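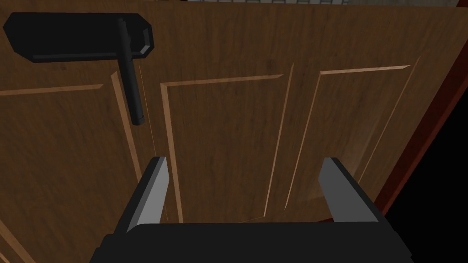 RIRNIK, 23 May 2025. The regional court in Rirnik has ordered police in the districts of Erero and Ginau to leave written notice at every home where a person is arrested or a search is carried out. The order takes effect in October. It replaces a rule under which officers could inform the household by word of mouth, with no paper record left behind. The notice must be handed to an adult who lives at the address. If no adult is present, it must be fixed to the main entrance at eye level. The annex to the order covers several types of entrance. On a wooden door with raised panels and beveled molding, the sheet goes on the flat wood inside a panel, clear of the molding, so that all four corners can be taped down. On metal gates it goes in a plastic sleeve tied to the bars.

The notice has to state the name of the person detained, the legal ground for the arrest, the unit that carried it out, the place of detention, and a telephone number that is answered day and night. A list of items taken from the home must be attached. If the place of detention changes, a new notice must be delivered to the same address within 24 hours of the transfer.

The case was brought by the Pramanik Legal Aid Office on behalf of two families from Erero. According to the filing, officers in plain clothes entered both homes before dawn last October and took one man from each. The families went to the district police station and the regional prison and were told at both that no record existed. The men were later located in a holding facility in Ginau. They were released without charge.

In its ruling the court did not decide whether the arrests themselves were lawful. That question is the subject of a separate claim, which is still pending. The judges found that the lack of any written record had kept the families from filing an objection within the period set by law, and that word-of-mouth notice could not be checked afterward by a court. The police had argued that written notices would slow down urgent operations. The court answered that the form can be filled in on site and that the deadline for the list of seized items may be extended by one day when a large number of items is involved.

The order sets out what happens when notice is not given. The time limit for objecting to the detention does not begin to run until the family receives the document, and the duty prosecutor must be informed of the failure in writing. Evidence collected during the search is not excluded automatically. The trial court will decide that point case by case.

The legal aid office said in a statement that it has received up to 300 requests for help in tracing detained relatives since the claim was filed, most of them from Erero. It asked that the register of notices be open to lawyers as well as to prosecutors. The court rejected that request on privacy grounds but said that a lawyer holding a signed authorization may ask for a single entry.

The regional police directorate said it would comply and is preparing printed forms. It did not say whether it will appeal. An appeal would not suspend the order unless the higher court grants a stay.

Forms are to be available in the languages used in the two districts. Families who do not receive a notice after the order takes effect can report this at the court registry in Rirnik, in person or by mail. There is no fee.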